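Home » Patient Information » Sleep Study FAQ

Overnight Sleep Studies at Corlow Sleep Clinic: Frequently Asked Questions

What is an overnight sleep study?
It is a test that records your breathing, heart rate, brain activity and leg movements while you sleep. Doctors use it to check for sleep apnea and other sleep disorders. You stay in a private room and a technician watches the signals from a room down the hall.

Do I need a referral?
Yes. Your family doctor or specialist can send it to us directly. Once we have it, the scheduling desk will call you within 2 business days.

What should I bring?
Loose sleepwear, your toothbrush, any medicines you take at night, and your own pillow if you prefer it. Leave jewelry at home.

Can I take my usual medicines?
In most cases, yes. Do not stop a prescription on your own. If you take something to help you sleep, tell us when you book -- the doctor may want to note it on your chart.

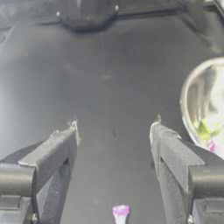 What about coffee and alcohol?
No caffeine after noon on the day of your study, and no alcohol at all that day. Eat dinner before you arrive.

What if I can't fall asleep?
Most people sleep less than they do at home. We can usually get a useful recording anyway. If we can't, Dr. Trinidad Esteban will talk with you about repeating the test or doing one at home.

Does it hurt?
No. The sensors are taped or pasted to the skin. The paste washes out with warm water and shampoo, though it may take two rounds.

When do I get my results?
Dr. Esteban reads the studies at our Lolotside office. Results go to the doctor who referred you, and we post a copy to your patient account.

Will my insurance cover it?
Many plans do, but some ask for approval first. Call the number on your card before your visit. For billing questions, ask for Demetrio Lorente at extension 2929.

What if I need to cancel?
Please let us know by noon the day before. For a Tuesday night study, that means noon on Monday.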